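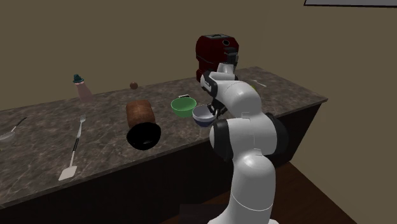

4.3 Gripper upkeep in the simulated cell. A simulated gripper should need no maintenance, and ours needed it every 30 episodes. Contact settings drifted whenever Ung reloaded the Zornwood kitchen, and the fingers then let go of crockery with what we came to regard as spite. In Figure 3 they hold the white bowl by its rim, tilted, just above the counter. We now reset friction and finger force before each batch of 80, a chore Kazmi calls oiling the math.

Figure 3. Rim grasp in the Zornwood kitchen.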